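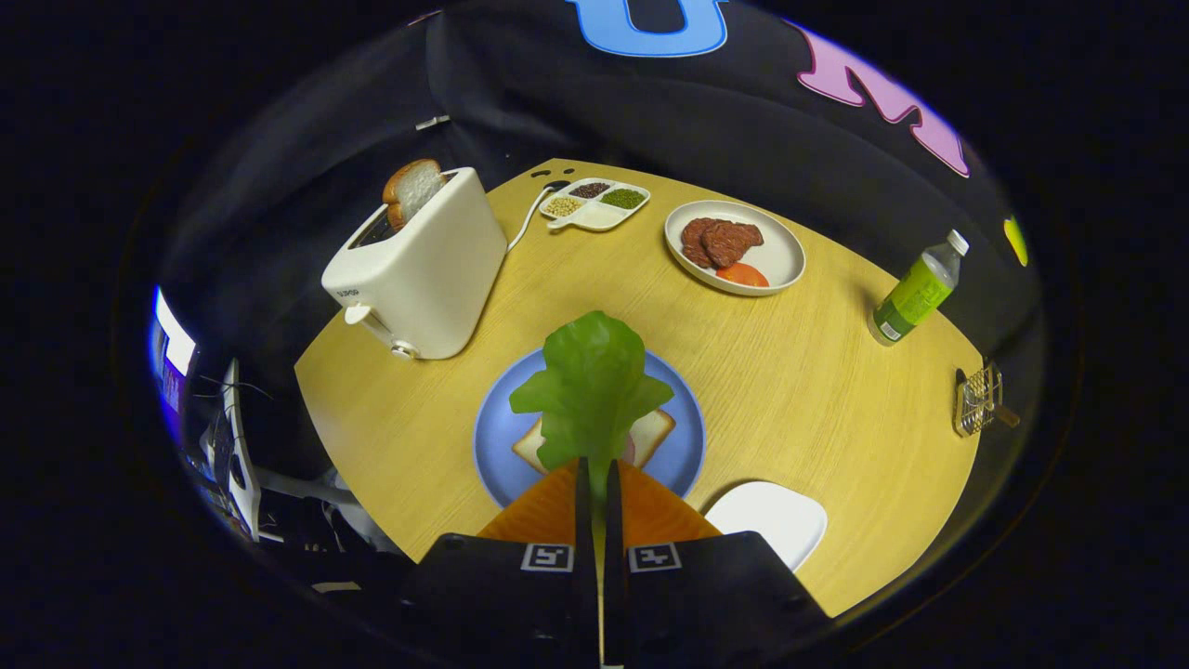
Sandwich corner check, Sunday

1. Toaster stands level on the table: OK
It's by the left edge, which bugs me a little, so I'd love to see it moved in a few inches.

2. Toaster cord: needs work
The white cord curves across the table toward the back, and I can just picture somebody catching it with a sleeve! Tuck it in, please. (The Bevum cord clips are in the top drawer, 8 to a pack, we have plenty.)

3. Outlet load: OK
The rating label says 795 watts, and the strip is good for way more than that.

4. Crumb tray: not OK
Ugh. I emptied it in June and it's full again. Wipe it out with the plug pulled.

5. Plates free of chips: OK
Ran my finger around the rim of the light-blue one, no rough spots. I do like that blue.

6. Divided dish: OK
Fine where it is at the back. Hot wash after every use.

Next check is in July, and I'll start with the cord.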